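Garment bench notebook, Prendcombe room
27 November 2021 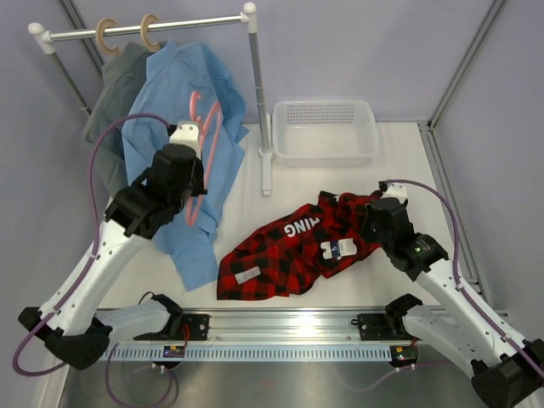
Bench with rack, basket and plaid shirt. Pink hanger out.

Purpose: settle the hanging procedure for the Hiltwood shirts before the next batch. Entry continues from p. 48.

Hangers. The Lorkmont plastic ones stay in use. Shoulder width is fine for the adult sizes. On the small sizes the collar stretches if the hanger goes in from the top with the buttons closed. Open the top 2 buttons first, then one shoulder at a time, far side before near side.

Plaid shirt, red and black. Weighed at 283 g on the bench scale. Fabric is brushed and grips the hanger, so the second sleeve tends to ride up and bunch at the seam. Laying the shirt flat, front up, before inserting the hanger cured most of this. Starting from a crumpled shirt takes longer and the collar usually ends up folded under. Record the starting state in the log from now on, crumpled or flat.

Rack. Rod height unchanged from August. Shirts slide toward each other when the rack is bumped. Leave a hand's width between hangers and check that all hooks face the same way.

Basket. Keep it on the tabletop. On the floor it got kicked twice and the contents had to be re-sorted.

Log count for this procedure is now 1261 entries, almost all on long sleeves. Short sleeves still to do.

Open items:
Replacement hangers, order from Kļaviņa.
Retest small sizes with thinner hanger.
Relabel the size tags, ink is rubbing off.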